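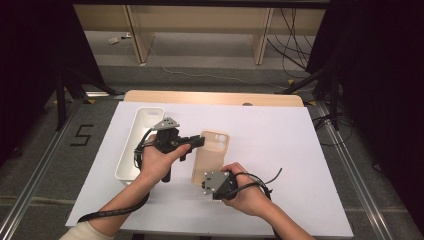 白い天板の作業台と、両手に持った黒いグリッパー

古いクルマのメッキモールやエンブレム、くすんだままにしていませんか?新品を探す前に、まずは家にあるもので磨いてみてください。これが本当に楽しいんです!

最初は中性洗剤を溶かしたぬるま湯で、砂ぼこりをしっかり流します。ここを飛ばすと細かい傷だらけに……(私は一度、リアのエンブレムでやりました)。乾いたら、丸めたアルミホイルを水で濡らして、点サビのところだけをそっとなでます。力はいりません。メッキの層が薄い部品や、樹脂にメッキ風の塗装をした部品には使わないでくださいね。

サビが取れたら柔らかい布で拭き、固形ワックスを薄くひと塗り。12分ほど置いてから乾拭きすると、顔が映るくらいの艶が出てきて、思わず声が出ますよ!

外した小ネジは製氷皿に入れ、外した順に並べておくと組み付けが早いです。わが家の皿は18マスなので、モール左右分がぴったり収まります。ネジ山には綿棒でグリスをほんの少し。次に外すときの軽さがまるで違います。

ゴムのウェザーストリップは、月に2回の水拭きとシリコーン系の保護剤で十分しなやかさを保てます。石油系の溶剤が入ったものはゴムが膨らむので避けましょう。夏の日差しを浴びたあと、9月にもう一度念入りに塗っておくと冬が楽です!

布は「洗う用」「磨く用」「仕上げ用」で色を分けて、別々の瓶に入れておくのもおすすめ。

文:Neusa Seixas 2025年5月14日

当サイトではCookieを使用しています。閲覧を続けると、Cookieの使用に同意したものとみなされます。
同意する 設定を変更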